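Sunlow presale, who got through?

tassie_reverb
Got two for the Hamel show! Was 2,502 in the queue at 9am and nearly gave up. I'm flying in for it, so it's carry-on only and a very cheap motel, can't wait to hear the new songs live.

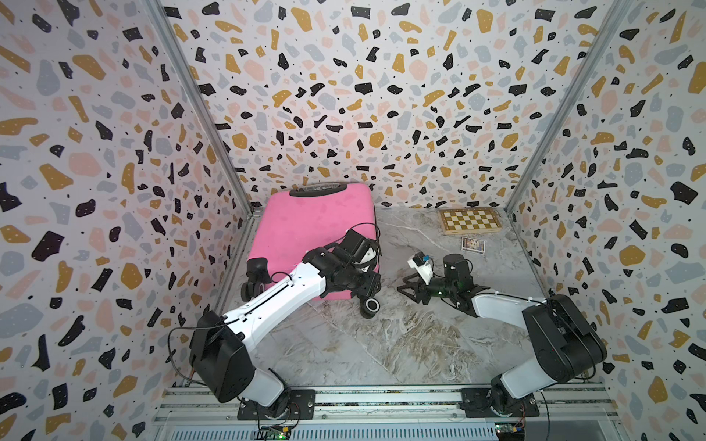 durelfan17
Missed out, and I reckon Hamel's too small for them now. Should've booked the Pandimstead.

tassie_reverb
Nah, the sound at the Pandimstead is woeful. Saw Durel there in July and couldn't hear a word.

moshmum
Durel were fine from the balcony, mate.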